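Notebook, bench 3, September

Tray and tableware trials, continued from the Molard set. Start 9:40.

Goal for the morning: settle the tray for the Wernside serving layout. Candidates are the pale beige plastic tray and the gray Stirkeden one. Both have rounded corners. The Stirkeden has a deeper rim and a textured base, and it costs more. Joni Hirvonen prefers it. I have no preference yet.

Wiped the table and both trays with a damp cloth, then dried them. Residue from the old label adhesive on the Stirkeden, underside only. Removed with alcohol, second pass needed.

Check 1, flatness. Beige tray laid on the table and pressed at each corner in turn. No rocking. Stirkeden rocks on one diagonal. A 2 mm shim under the low corner stops it. Turned the tray 180 degrees and the same corner was low, so the fault is in the tray and the table is fine.

Check 2, slide. One saucer on the tray, unloaded, far end raised in small steps with the block set until the saucer moved. Beige: moved at block height 40 mm. Stirkeden: moved at 58 mm. Texture accounts for most of that, I assume. Repeated with the bowl and got the same order, though I did not write down the heights. Redo.

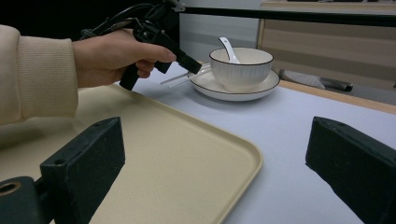 Check 3, rim clearance. A saucer set hard against the tray rim is awkward to lift by the edge, since the rim takes up the space where a fingertip would go. On the beige tray the rim is low enough that this is a nuisance and no more. On the Stirkeden I had to slide the saucer inward first, every time. Same result with the Pitkänen saucers, which have a narrower foot. For layout purposes, keep saucers one finger width in from the rim on either tray.

Bowls are less of a problem. The wall flares out above the rim and can be taken from the side.

Check 4, noise. Subjective. Setting a saucer down on the beige tray gives a dull click. The Stirkeden rattles until the shim is in. Joni says the rattle goes away under a full load. Not tested.

Provisional choice: beige tray. The lower slide angle matters only if the tray is carried loaded, and Wernside loads at the table. If that changes, a thin silicone mat would fix it, at the cost of one more thing to wash.

To do:
Repeat slide check with bowl, record heights.
Full load on Stirkeden without shim.
Ask Molard whether the rocking is known for this batch.
Put the block set back in the drawer under bench 2. It was missing again this morning.

Stopped 11:50. Trays stacked on the lower shelf, beige on top.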